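Small Arm Forum > Grippers and End Effectors > Sturnitz two-finger vs Zirkov soft-tip for kitchen stuff

gantry_gus
March 11, 2018
Ok so I've had both on the bench now and want to hear from people who own either one. Clearing a messed up dinner tray, tabletop, two arms. Plates, cups, cutlery, trash, food bits. Nothing heavy.

Sturnitz: stiff black fingers, fast close, force setting is basically a joke below a certain point. Either it's holding or it's crushing.

Zirkov: soft tips, nicer on cups, slower. Tips pick up grease and then everything slides. Paid 299 for it and the spare tips were extra, which annoyed me more than it should.

Running both off the same Hellström controller so at least that part is fair. Same speed limits, same home pose.

Anyone done wrappers with the soft one? Mine folds the thing over and loses it.

pinchpoint
wrappers are the worst. Soft tips need something to push against and a wrapper has nothing in it. I went back to stiff fingers for anything foil or film.

Also what camera? If you're on a fixed overhead you won't see the moment it slips. Wrist cam changed everything for me, even a cheap one.

gantry_gus
Wrist cam, yes. Small one, wide lens. I get the fingers and most of whatever's under them but the gripper body eats a big chunk of the view on one side. Trying to decide if I move the mount or live with it.

Stiff fingers on a snack wrapper, tray still full:
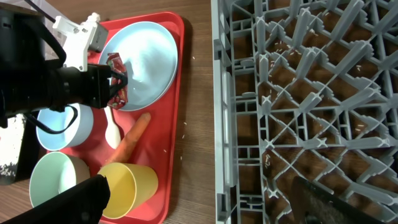 lowtorque
ok but one grab on a crumpled wrapper doesn't say much. Crumpled is the easy case — plenty of edges to get hold of. Lay one flat on a plate and try again. That's where my stiff fingers just skate over the top and I end up scraping the plate.

gantry_gus
Fair. Flat ones I haven't got numbers for. I'll run it.

pinchpoint
lowtorque is right about flat but I don't agree it makes the soft ones better. Soft tips on flat film is a mess, they drag it. Mine drags it half way across the plate and then gives up. At least with stiff fingers you can come in from the rim side and get under.

lowtorque
Didn't say better. Said your test is easy.

marlow_bench
Question for OP, how is the spoon going? Plastic spoons are my problem item. Light, curved, and they spin when you touch one end. The Zirkov got it for me more often than the stiff ones did, coming straight down on the handle.

And if the handle is under something forget it, take the plate first.

gantry_gus
Spoon is bad on both lol. Handle goes under the plate rim and the planner still wants to grab the handle. I've been changing the order by hand. Trash first, then plate, then spoon, then the cups. Carrot whenever, the carrot is easy with anything.

Cups: soft tips win, no contest. A standing cup I can do with either. Tipped cup with the stiff fingers, it rolls.

marlow_bench
Wouldn't trash first put you over the plate with the widest reach though? I do plate first and let the wrapper ride along on top if it's mostly on there.

gantry_gus
Tried that twice. Wrapper hangs over the rim, plate goes up, wrapper goes where it likes. Trash first is staying.

kettle_and_cobot
Can we talk about rice. Everyone in this forum does cups and spoons and then posts a success rate. Neither of these grippers does rice. You want a scoop or a brush or suction, and once loose grains get into a dish rack you're done, that's a hand job.

Also greasy tips + rice = rice stuck on your tips. Found that out with the Zirkov in September.

pinchpoint
nobody's asking a two finger gripper to pick rice

kettle_and_cobot
Then don't call it clearing a table. Call it picking up cups.

gantry_gus
Not trying to pick grains, no. Rice is clutter for me right now. I do want to know if the wrist camera gets confused by it when it's looking for cup rims. White dots on brown wood, it shouldn't, but the rack is all little squares and diamonds and I've had false hits on that.

lowtorque
Rack pattern gave me false hits too. Masked the whole rack region, problem gone. Ugly but works. If the rack moves you redo the mask.

alder_90
Kind of off to the side but look at the Alov fingers before you buy more tips. Stiff core, thin rubber pad glued on. They fit the Sturnitz body with 2 screws per side. You get most of the cup grip and it doesnt fold on film. Mine have done 3,000 closes and one pad is starting to lift at the corner.

Downside, they are thicker, so getting under a plate rim is worse. You'd notice.

gantry_gus
Thicker is a problem for the plate but I've got a second arm. Could put Alov on one and keep bare fingers on the other. Hadn't thought of mixing.

pinchpoint
Mixing is fine until you swap arms mid task and forget which is which. Put tape on one. And redo the finger offset in the Hellström, it's saved per arm, not per tool. I crashed into a tray because of that.

alder_90
^ yes. Offset. Do it before anything else.

lowtorque
still want to see flat wrappers

gantry_gus
Ok plan. Flat wrapper on the plate, both grippers, 4 starting angles each, same closing speed. Ordering one pair of the Alov fingers, they go on the second arm when they get here. Moving the camera mount can wait, I'd have to redo the calibraton and I don't have the patience this week.

marlow_bench
Do the spoon too please, handle free and handle under the plate.

gantry_gus
Ok, adding the spoon. Soft tips first while they're still clean.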